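November, evening

Finished the second block of the regrasp comparison. Writing this down before the numbers blur together.

Setup as yesterday: left arm only, wrist camera on, overhead camera recorded but withheld from the policy. The question is still whether the policy can choose a grasp on curved tableware from the wrist view once the overhead view is gone. The Prametti checkpoint saw both views in training. The Tadard checkpoint had the overhead view dropped at random in training, so in principle it should care less. Same data otherwise, 639 demonstrations each, and I checked the manifest twice after last month's mix-up.

Totals for the two blocks together: 253 attempts. I threw out 10 of those. Six had a stale camera buffer, and four I stopped by hand when the wrist cable pulled tight against the elbow. The cable needs a longer loop. Wrote it on the board again under the last time I wrote it.

**Where the failures sit**

Far approach is fine for both checkpoints. I can't separate them by eye and the logs don't separate them either. The trouble starts in the last stretch before contact, when one surface takes up most of the wrist view and the rim is the only usable edge. Prametti tends to stall there. It makes small corrections left and right, and then the 90 second limit runs out. Tadard commits. Sometimes it commits to the wrong rim, but it does close, and a closed gripper on the wrong object at least gives me something to label.

Emil Camenzind argued at lunch that the stall is a depth problem and that I should put the range sensor back. I don't think so, or not yet. The stalls cluster on glossy pieces placed near each other. If it were depth alone I would expect them on the single matte plate too, and that one has been dull all week. He wants to see it split by gap width before he believes me. Fair. I have the start poses, so I can compute the gap from those without new runs.

**Attention maps**

Spent the afternoon on these. Method, so I can repeat it:

1. Take the last image before the close command, or before timeout if there was no close.
2. Run the Fitel script with the smoothing off. With smoothing on, every map looks reasonable and tells me nothing.
3. Mark the rim by hand as a thin polygon, and glare spots as a separate class. Do the marking before opening the map.
4. Record what share of the attention falls in each class.

Step 3 is slow and I am not consistent with it. The glare class is the worse of the two – a streak has no obvious border, and on a second pass I drew several of them smaller than on the first. Someone else should mark a subset so there is an agreement figure to report. Vondráček's method note handles this by having two people mark everything, for which we don't have the hours.

What I have so far, for the stalled Prametti attempts: a large share on glare and little on the rim. For Tadard the rim share is higher, though the spread is wide and I would not put it in a figure yet. Also unclear which way it runs. The policy may stall because it attends to glare, or it may attend to glare because it has stalled and the glare shifts with each small correction. One still image per attempt can't settle that. I need the maps over the last few seconds.

Picked one close view to use as the reference for the marking guide. White curve on the left with the thin rim running down it, red between, pale aqua curve on the right, fingertip at the bottom between the rim and the red. Glare on both curves, and the rim can still be traced down to just above the finger. If two people can't agree on this one, the guide is no good.
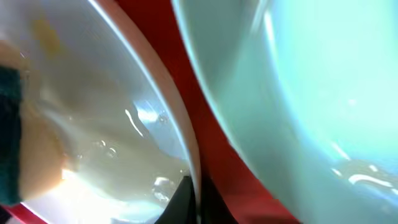

**Tomorrow**

- Gap width from start poses, split by checkpoint, send to Emil.
- Longer cable loop before anything moves.
- Rewrite the glare definition. Try "brighter than the surface around it and without a color of its own" and see if it holds on ten images.
- Maps for the last few seconds, Prametti stalls first. Check disk space before starting the export.
- Lamp: one session with the diffuser on, same start poses, no other change. If the stalls drop, the glare account gets stronger. If they don't, Emil gets his range sensor.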